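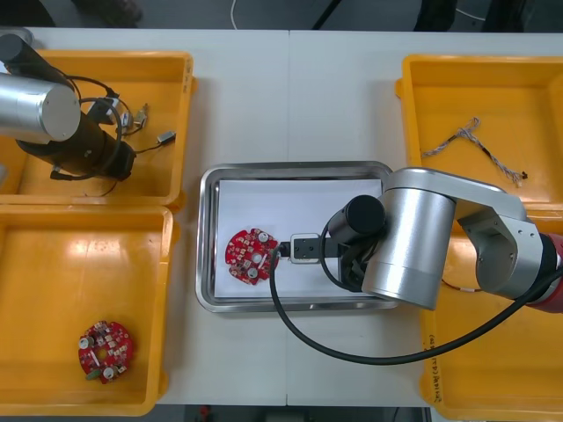
家庭血圧の朝の測り方について質問をいただいたので、長くなりますが返信します。この話題、大好きなんです! Danierの予備調査で、参加者200人に7日間、朝と晩の血圧を自宅でつけてもらったところ、数値そのものより先に「測る前の段取り」の差がはっきり出てきて、集計しながら何度も声が出ました。血圧計も睡眠センサーも充電器も、ひとつの箱に放りこんでいる方が本当に多いのです。黄色い箱の中で細い黒いケーブルがもつれ、ところどころに小さな金属の端子がのぞいている、あの状態を思い浮かべてください。起きぬけにあれをほどいてから腕に帯を巻くのでは、一回目が高く出る方がいても不思議はないと思っています。

土曜の朝にいただいたメール:
> いつも興味深く読んでいます。Polatに記録をつけはじめて
> 三週間目の者です。
> 朝の一回目と二回目で上の値がかなり違う日があります。
> 低いほうだけ残していいのか、両方書くのか、平均を書くのか、
> 説明書を読んでもよくわかりませんでした。
> それと、冬になって寝室が寒いので、居間に移ってから
> 測るようになりました。途中で場所を変えると、
> 前のデータは使えなくなりますか。
> もうひとつ、手首式と上腕式のどちらでも参加できると
> 聞いたのですが、途中で替えてもいいのでしょうか。

三つとも、うちの研究会でいちばん話が長くなるところです。順番に書きます。

1. 一回目と二回目、どちらを残すか

両方残してください。Polatの入力画面には欄が二つあるので、測った順にそのまま入れていただければ平均はこちらで出します。低いほうだけを選んで書く癖がつくと、その方の血圧がどれくらい揺れるのかが見えなくなります。私たちが知りたいのはまさにその揺れのほうで、予備調査では77人の方が、7日のうち一度は一回目と二回目で目立つ差を記録していました。きれいに揃っていない記録ほど、読んでいて面白いです。三回測ってしまった日は、三回目を備考に書いておいてくださるとうれしいです。

一回目が高く出る理由は人によって違うはずで、座ってすぐ測った、トイレを我慢していた、話しながら測った、帯が薄手のセーターの上だった、と備考欄にいろいろ書かれています。座って一、二分静かにしてから測る、というだけで差が縮まった方もいました。もちろん縮まらなかった方もいます。
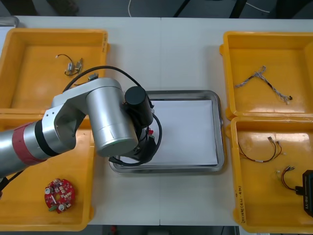
2. 測る場所を変えたとき

前のデータも使えます。安心してください! 移った日から備考に「居間」と一言入れていただければ、分けて見ることができます。寒い部屋では血圧が上がりやすいので、場所の変更は私たちにとってはむしろ貴重な情報です。室温計をお持ちの方はその数字もぜひ。Zedosdenの支部では、同じ方が寝室と居間で一週間ずつ測った記録を集めていて、次の例会で途中経過を見せてもらえることになっています。私は最前列に座るつもりです。

ただ、居間に移ると起きてから測るまでの時間が延びがちです。起床後一時間以内、トイレをすませて、朝食と朝の薬の前、という順番は崩さないでください。コーヒーもあとです。机の高さも変わると思うので、帯を巻いた位置が心臓と同じ高さになっているか、最初の日だけ確かめてみてください。低いテーブルならクッションかたたんだタオルを腕の下に敷けば足ります。

3. 手首式と上腕式

参加はどちらでもできますが、集計は別々にしています。途中で替える場合は、替えた日と機種名を書いてください。できれば数日だけ両方で測っていただけると、つながりを見るのにとても助かります。手首式は手の位置で値が動きやすく、上腕式に慣れた方が替えると戸惑うことがあるようです。うちの母も最初の週は毎朝首をかしげていました。

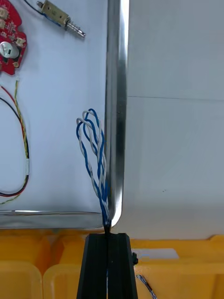 機種を替えたこと自体で参加資格がなくなることはありません。腕が太めの方、細めの方は、帯の対応サイズだけ箱の表示を見てください。サイズが合わない帯だと、機種の違いよりも大きく値がずれることがあります。

それから、何通か別に問い合わせをいただいたので、ここでまとめて。本調査(Firnum)は9月から登録を始めて、目標は3,000人です。予備調査に出てくださった方もそのまま参加できますし、Polatの記録も引き継がれます。新しく紙の記録帳も選べるようになりました。予備調査で「夜はスマートフォンを触りたくない」という声があり、ごもっともだと思ったので入れました。紙の方は月末に郵送でお願いします。

お願いをひとつ。記録を見て気になる値が続いても、薬を自分で減らしたり増やしたりはしないでください。調査の側から個々の診断をお返しすることはできませんので、記録をそのまま印刷して、かかりつけの先生に見せるのがいちばん早いです。胸の痛みやろれつの回りにくさ、片側の手足の動かしにくさがあるときは、測り直しを待たずに救急の相談をしてください。

測り忘れた日の扱いについても書きたかったのですが、長くなったので次の便にします。空欄のままで大丈夫、とだけ先に。あとから思い出して埋めるより空欄のほうがずっと助かります。

Danier予備調査 記録係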